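Plura: Software Progress Report to the Stelton Fund
Prepared by Pranab Munasinghe, software lead
October 15, 2026

Summary

Work since the last report went mostly into the time alignment of the two-hand recordings and into the grasp proposal module for soft items. Alignment is finished and in daily use. Grasp proposals run but are not yet good enough to hand to the Brutberg team. The planner interface is on schedule for November. We are not asking for a change to the budget.

Recording and alignment

Each demonstration produces a head view and two gripper streams. In the first version of the tool these were lined up by file start time, and the left and right streams could drift apart over a long recording. The policy then learned to close one hand before the other was in place. The new version stamps every sample against a single clock and rejects a recording when the gap between streams goes over the limit. The limit is set in the station config file and is logged with each recording.

We reprocessed the whole back catalog. Of the older recordings, 114 failed the new check and were removed from the training set. We looked at 18 of them by hand and agreed with the tool in every case but 2, both of which had a damaged header and could be repaired.

Garments and small textiles are now the main item group. They were picked because the perception model handles rigid parts well enough already – trays and lids are segmented cleanly in most views – and cloth is where it still fails.

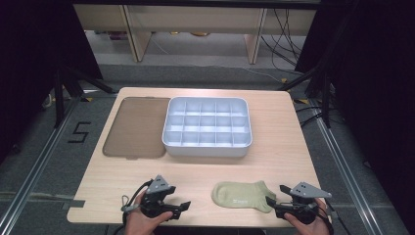
Two-hand demonstration with the hand-held grippers and a single sock on the table.

Perception

The segmentation model was retrained on the cleaned set. Edges of flat cloth on light wood are better than before. Two problems remain. Translucent plastic is sometimes merged with the surface under it, and when an organizer tray overlaps another item the model tends to draw one outline around both. The second problem matters more, as the planner then treats the pair as one obstacle and refuses reaches that are perfectly safe.

Ansari, the annotation tool, now lets a reviewer split a merged outline and send the correction straight back to training. Review of a typical recording takes less than half the time it did in spring.

Planning and control

The planner now takes both gripper targets in one request and checks the arms against each other before it returns a path. Previously this was done in two passes and the second arm often had to wait. The control loop itself has not changed. A bug that dropped the last jaw command at the end of a path has been fixed, with a regression test added.

Risks

Grasp proposals on thin cloth remain the weakest part. The module still picks points too far in from the edge, and changing the loss weights has helped only a little. If it does not improve, we will fall back on edge points taken from the segmentation outline – less general, but enough for the items in the agreed list.

Next period

Planner interface delivered to Brutberg in November, with documentation. Overlapping items added to the perception test set. Decision on the grasp fallback, to be sent to the fund in writing.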